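Häufige Fragen zu Formbausteinen und Spielbrettern

Wie viele Teile enthält das Set?
Im Grundset von Kusell sind 70 Bausteine aus Kunststoff. Zylinder, Würfel, Sterne, Herzen, Dreiecke und Sechsecke gibt es jeweils in Rot, Gelb, Grün und Blau. Das Ergänzungsset (Artikel 551) bringt weitere 11 Teile mit und passt zu allen älteren Sets.

Gehört das Holzbrett dazu?
Nein. Das Brett führen wir unter dem Namen Granetti als eigenen Artikel. Es kann auch ohne Bausteine bestellt werden.

Ist das Brett immer gleich gemasert?
Nein. Die Streifen fallen je nach Holz heller oder dunkler aus. Ein Umtausch wegen Farbabweichungen ist möglich, solange das Brett unbenutzt ist. 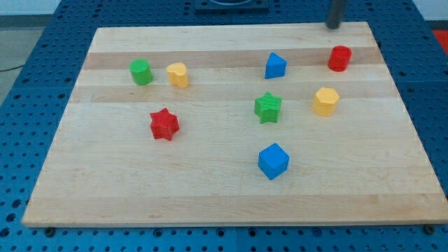 Wie reinige ich die Bausteine?
Mit lauwarmem Wasser und etwas Spülmittel. Bitte nicht in die Spülmaschine geben, die Kanten können sich verziehen. Das Brett nur feucht abwischen und stehend trocknen lassen. Ein- bis zweimal im Jahr verträgt es etwas Leinöl.

Kann ich einzelne Formen nachbestellen?
Ja, ab einem Stück. Geben Sie bei der Bestellung Form und Farbe an. Gelbe Herzen sind zurzeit vergriffen und kommen voraussichtlich im Januar wieder herein.

Passen die Teile in die Sortierbox Clollico?
Alle Formen außer dem großen Zylinder. Für diesen gibt es den Deckel Baxter mit weiterer Öffnung, Durchmesser 76 mm.

Ab welchem Alter sind die Bausteine geeignet?
Wir empfehlen sie ab drei Jahren.

Was kostet der Versand von Ersatzteilen?
Einzelne Bausteine verschicken wir als Brief, das Porto wird im Warenkorb angezeigt. Bretter gehen immer als Paket.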